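Speaker notes: What we learned from opening the lab for a day
Renata Villalba, Golter
Talk slot after lunch, February 11, 2025

Opening

Thank the hosts. Say who I am: I run the manipulation lab at Golter, on the Echeverría site. Before that I was on the packing side of the business, so my view of robots started with people who had to stand next to them.

The talk is about the open day we held in October. It was our first one. I'll cover what we planned, what visitors did, what went wrong, and what we are changing. There isn't much in it about grasp planning. If that is what you came for, Baltasar Maldonado has the software talk at the end of the afternoon, and he will go deeper than I could.

The plan

We expected families from the site and a few people from the technical college in Lindia. We had 199 sign up. The lab holds far fewer than that, so we ran groups with a short demonstration for each one.

Each group got the same program:
Safety talk at the door.
Demonstration at the bin station.
Time at the side table, where people could handle spare gripper parts.
Questions.

Leandro Farías ran the station. Amancay Sosa did the talking. Keep those two jobs apart. In rehearsal we had one person do both, and the explanations stopped every time the arm needed attention.

(Pause here. Ask how many in the room have run a public demo. Hands.)

What visitors wanted

We had prepared an explanation of the control loop with a poster. Few people read it. Most walked straight up to the barrier and looked at the objects in the bin. Then they asked what the robot was going to do with them.

The most common question was whether it knew what each thing was. Amancay's answer, which I now use myself: it has a guess about where an object is and how to get hold of it, and the guess can be wrong. People were fine with that. They were less happy with the long version.

The second most common question was how much it cost. Agree on an answer before the day. We gave 2 different answers in the first hour and a visitor from the earlier group came back to ask which one was right.

Children asked for it to go faster. Leandro said no every time. We ran the arm at reduced speed all day and I would do that again.

What went wrong

Start with the schedule. Six minutes per demonstration looked generous on paper. A failed grasp uses up most of a minute once you include the retreat and the second try. By late morning we were running a full group behind, and the corridor was crowded.

Fix: we cut the side table from the main program and let people visit it on the way out.

Next, the failures. We had talked about keeping only easy objects in the bin, things we knew the gripper could pick up. Fotis Karamanlidis argued against it and I agreed with him. The station had done 3,000 picks in the weeks before, plenty of them bad, and a perfect show would have given a false picture. So the groups saw drops and misses. The mood in the room was better after a miss than before it. People leaned in and started giving advice.

What we did badly was explain the stops. When the arm halted, Leandro knew why and the visitors did not. Several assumed it was broken. Two groups left early during the same halt. A plain sign would have handled it: "The arm has paused. It will try again."

Sound was also a problem. The room is hard-walled and Amancay lost her voice by the middle of the afternoon. Rent a small speaker. Have a second talker.

(If time is short, skip the next part and go to the Grimesura trip.)

Staffing

Staff at the door need a real break schedule. We wrote one and then ignored it. Whoever is on the stop button should not be answering questions, including from colleagues. We put a chair there, which helped, as people are less likely to start a conversation with someone who is seated and watching a machine.

The Grimesura trip

After the open day, the training center at Grimesura asked for the same demonstration on their premises. We said yes too quickly. Moving the station took a day and a half, and the calibration had to be redone on arrival. Bring your own table. Theirs flexed under load, and we spent the evening on braces.

For the next open day we are keeping everything in Echeverría and sending a bus.

Last part: the station. Leave the slide up through questions.

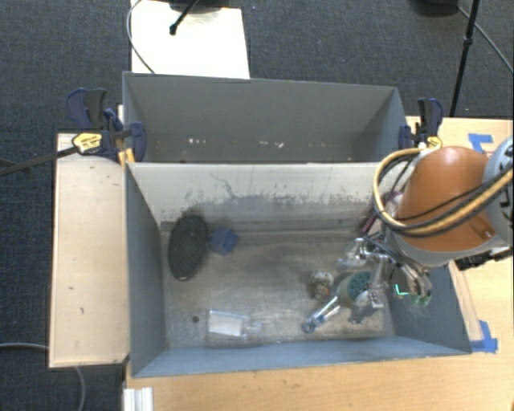

Setup is the part other labs ask me about, so I'll finish on that. Fasten everything down before the first group arrives. The two gray bins sit one behind the other on the wooden tabletop, with bar clamps at the sides, and a bin that shifts will ruin your morning. Don't bother buying a fresh bin for visitors. The far wall of the front one is scuffed and stained and has a thin scratch down it, and a worn bin makes a good start for talking about how much contact this work involves. Mix the contents too. A clear package or bottle on its side, a crumpled silvery thing up against a rounder item, and a small block give people something to argue about before the metal fingers go anywhere. Ask the group to choose which one they would go for, and take a few answers before starting the arm. Then questions. The contact for borrowing our checklist is Leandro.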